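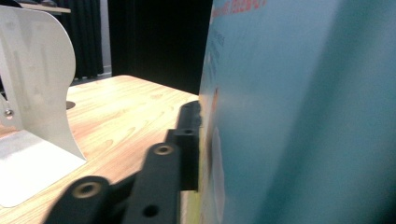 《罗德诊室》第三季值得从头看一遍吗？
值得，哪怕你前两季只是断断续续看过，第三季也完全可以当成一部新剧来追。

我是一个看医疗剧看了很多年的人，急诊的、法医的、乡村全科的都追过，口味早就养刁了。《罗德诊室》（原名 Lloyd）前两季我给的评价一直是“还行”：病例编得认真，人物有点闷，主角罗德医生每集末尾都要站在走廊里想心事，想到第二季后半段我已经开始快进了。所以第三季上线的时候我拖到一月份才点开，结果一个周末看完，第二周又挑了几集重看！

先说故事。第三季把诊所从市区搬到了海边小镇 Plistilell，原来的班底只跟过来一半。这一步走得真大胆。旧同事之间那些绕来绕去的感情线一下子断干净了，编剧终于腾出手来写病人。小镇上病人和医生抬头不见低头见，上午刚给你拔过钉子的护士，傍晚就在码头跟你抢最后一条鱼，这种关系比大医院里的生离死别好看多了。

最喜欢的是第三集。镇上一家叫 Roteck 的船用零件厂有几个工人陆续手抖、失眠，罗德怀疑是工作环境的问题，厂长偏偏又是出钱修诊所屋顶的那位。整集没有一个人拍桌子大吼，最激烈的一场戏是两个人在停车场里各自坐在自己的车上，隔着车窗说话。那场戏我倒回去看了三遍，演厂长的演员把心虚演得特别细，手一直在拨后视镜。

然后必须讲讲新角色，麻醉科出身的年轻医生 Lomodent。刚出场的时候我很担心她会变成那种“天才但没礼貌”的套路人物，这种人医疗剧里实在太多了。好在编剧给她安排的毛病很具体：她不会跟清醒的病人聊天。以前她的病人都是睡着的嘛！第五集她给一位老太太量血压，憋了半天问了一句“您今天的袖子挺宽”，我笑到把茶洒了。到后面她慢慢学会坐下来听人说话，变化是一点一点来的，看着非常舒服。

剧本统筹这一季换成了 Wing-yan Tse，我觉得节奏的改善多半要归功于她。每集的主病例讲完就收，不再硬拖到下一集，长线只留一条，就是诊所能不能撑过冬天。全季15集，每集33分钟，比前两季短了一截，砍掉的基本都是走廊沉思。没错，罗德医生终于不站走廊了，他现在站码头，但每次最多站十秒，我可以接受。

配乐也要夸。手风琴用得很省，只在天气变坏的时候出现，听到第四集左右你会形成条件反射，琴声一响就知道渡轮要停航，药又送不过来了。片尾曲我循环了好几天，邻居大概也会唱了。

毛病当然有。第九集整集讲罗德的弟弟来访，跟前后都接不上，像是从第二季的抽屉里翻出来的旧稿，弟弟走了以后再没有人提起他。另外诊所的经济账算得有点儿戏，前一集还在说账上只剩471块，下一集就添了一台超声机，中间怎么来的钱一句没交代。我在心里替他们编了个理由，继续看下去了。医学细节方面我是外行，只能说术语没有多到让人出戏，该解释的地方都借病人的嘴问出来了。

字幕的话，简体版翻得比繁体版活泼，尤其是镇民吵架那些段落，不过人名前后有两处不统一，第七集的渔夫换了个译名，我愣了一会儿才反应过来是同一个人。

想试水的朋友，我建议直接从第三季第一集开始，看到厂长那集再决定要不要继续。喜欢的话再回头补第二季最后两集，罗德为什么离开市区在那里讲得比较清楚。第一季可以先放着，等哪天感冒在家再说。

我自己已经开始第三遍了，这次是陪我妈看。她看到第六集，坚持认为送药的渡轮船长才是男主角，每次他没出场就要问我一句人去哪儿了。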